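About Larkico

Small shop in Motdale. Started by Elfriede Diekmann after 2 years of fixing warehouse arms in Grestdale. We teach machines chores -- clearing a table, folding a shirt, sorting parts at a bench.

Can they do it yet? Some. Roughly 200 practice runs before a new chore even starts to look right, and people still show every move by hand first.

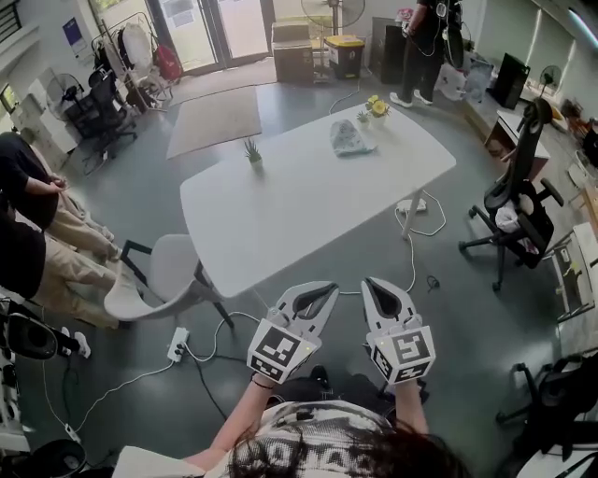
Shirts are slow. Cups are OK. Bags are terible -- they never sit the same way twice. Our shop-floor customers at Mondal get a straight answer on what works and what dosen't. Visits in September, call first.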